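Velik Opens Shared Snack and Break Tables for Small Offices in Ernlow

ERNLOW, September - Velik, a supplier of office pantry goods, announced today that its shared break table service is now open to small offices and workshops in Ernlow. The service brings snacks to companies which are too small for a canteen and do not have space for a vending machine.

The idea is simple. Velik delivers a box of packed snacks one time per month, and the office places them on any table it already has. There is no machine to rent and no lock. Employees take what they like, and the company receives one bill at the end of the month.

"Many of our customers work in one room, and they eat in the same room," said Zoriana Panasiuk, director of Velik. "They asked us for something that can stand at the back of a table and does not disturb the work in front. We listened to them, and we made the boxes smaller."

The service was tested during 13 weeks with 31 offices. In this time the participants could change their selection after each delivery. Chips were the most requested product, and for this reason the standard box now contains more chips and fewer sweet biscuits than in the first plan. 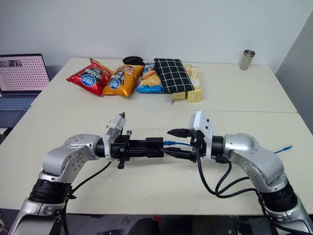 Chip bags, two of them with the oishi logo, in the row of snacks along the back of the rear table.

Each standard box is prepared for a team of up to 90 snack portions per month. Bigger teams can order a second box at the same price. Customers may exclude products with nuts or milk when they fill in the order form, and they may also ask for a box with only salty products.

"Before, our people went to the shop on Zinchenko Street, and in the rain they did not go at all," said Vitalii Ivanyshyn, office manager at Pritinine, one of the companies in the test. "Now the chips are finished first, always. I would like to receive also more dried fruit, and I have told this to Velik."

Velik expects to serve about 400 offices by the end of next year. Deliveries are made in the morning, between 8 and 11 a.m., and the driver takes back the empty boxes from the previous month.

Orders for the October delivery are accepted until the end of September. Offices that took part in the test keep their present price and do not need to register again.

Press contact: Melaniia Kovalchuk, Velik, Ernlow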